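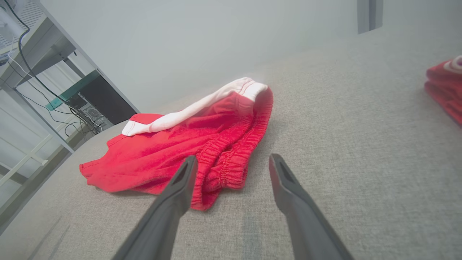
Kiri Kingi does not much like the word "solved". She looks after the folding planner at Cundcombe, and she has read what Prorkgate says about its own.

"They quote 300 folds. Which garments? Started from what?" she says. "A shirt laid flat is easy. Give it shorts in a heap and it has to find the waistband first."

Her team's software, Ellery, went through 731 logged attempts in January. She won't give me a success rate – "you'd print it" – but admits the planner can spend up to 40 seconds choosing a grasp.

Would she sell it? "Not yet."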